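Dumilgate: Hand-Held Collection Gallery

Work from the Barkuncombe bench, with notes on the method

Dumilgate is a method for recording grasping demonstrations with a gripper held in the hand. The operator carries the gripper to the object, closes it, lifts, moves the object and sets it down. A camera on the gripper records the whole motion, and the same footage is later used to recover the path of the tool and the opening between the fingers. No arm is needed at the collection site. The arm at Stultstead receives only the finished policy.

This page covers the kitchen utensil series. The set-up and processing notes come first, then the results, then the gallery itself. The full write-up is in the project report and is not repeated here.

The bench

The utensil series was collected at one bench in Barkuncombe. The working surface is a white board ruled by hand in large rectangles, with a patch of finer squares on one part of it. The large rectangles define the start regions. Before each demonstration the operator reads a region from the session sheet and lays the object inside it at any angle. The fine squares are used for checking scale: at the start of a session the gripper is held over them for a slow pass, and the recovered path is compared with the ruled spacing.

Pencil was kept for most of the ruling. In an early trial with heavy marker lines, the trained policy appeared to use the lines as a position cue and did poorly when the board was turned over. Fainter lines are harder for the operator to read under the evening lighting, and a few start positions are less exact as a result. We accepted this.

Objects not in use for the current demonstration are left near the work area. Earlier series were recorded on a cleared surface, and the policies trained on them tended to close on whatever was nearest. For utensils we wanted other utensils in view from the start. The background was not screened off either. Stools, boxes and shelving were moved whenever somebody needed them, and their positions differ from session to session.

The fingers

The fingers are flat, dark pads with a rough face. Smooth pads were tried first and let round handles roll during the lift. The rough face holds a spatula handle at most angles and a whisk handle at nearly all of them. It also collects crumbs from the board, so the pads are brushed between sessions.

Both fingers are kept in the camera view at all times, including when fully open. This costs a good part of the lower view, but it has two uses. The opening width can be read directly from the footage, with no encoder in the handle. The view during collection also matches the view on the arm, where the same finger design is fitted at the same distance from the lens. Any change to the finger mounting has to be made on both sides, and this is the most common cause of delay in the project.

Recording procedure

1. Start the recording with the gripper open and above the board.
2. Hold still for a moment so the start can be found in processing.
3. Approach the object at a steady speed. Do not stop to correct the wrist angle; correct it while moving.
4. Close the fingers, lift, and carry the object to the target region.
5. Open the fingers and withdraw straight up.
6. Stop the recording before reaching for the next object with the free hand.

Step 6 was added in December. Footage from before then often includes the free hand at the end, and those clips were trimmed by hand.

Processing

Each clip is passed through Liang, our tracking package. Liang estimates the camera path from fixed features in the room and on the board, then attaches the finger opening to each time step. Clips are rejected automatically when the path jumps or when either finger cannot be located for longer than the set limit. Remaining clips are viewed once at normal speed by a person who did not record them.

Plain white surfaces are difficult for this kind of tracking. When the gripper is low, the board fills most of the view and offers few features. The ruled lines help, and so do small specks and marks, which we stopped cleaning off after noticing that path error went up on a fresh board. The far edge and the furniture beyond it carry most of the load while the gripper is high.

Results

The utensil series contains 208 demonstrations recorded over 18 sessions by two operators. After processing, 185 were kept. Most of the rejected clips failed during low approaches, where the camera was close to a blank part of the board. A smaller group failed because the operator turned the wrist faster than the tracker could follow.

The spatula was the easier object. Its head and handle are distinct in shape and color, and the policy learned to grasp it by the handle from every start region. The whisk was less consistent. Its wire loops reflect the room lights, and when the handle lay outside the view at the start of the approach, the policy sometimes moved toward the loops and closed on them. Adding demonstrations that begin with the handle out of view reduced this fault but did not remove it.

We did not test with another camera, and we make no claim about surfaces other than the board. Whether the method holds on a patterned counter is a question for the next series.

Gallery: utensil series

Open fingers over the ruled board, nothing held. The wooden spatula with the mint-green handle and the wire whisk lie side by side on the right; the finer pencil grid is at lower center-right.
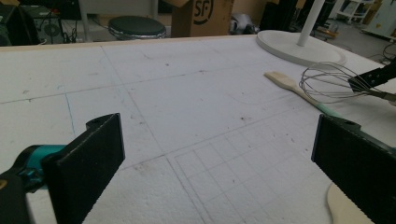
Use and contact

Photographs on this page may be reused in teaching material with credit to the Dumilgate project. Requests for the session sheets or the finger drawings should go to Balakrishnan Kamath at the Barkuncombe bench. Please state which series you are asking about, as the drawings changed between the smooth and rough pads.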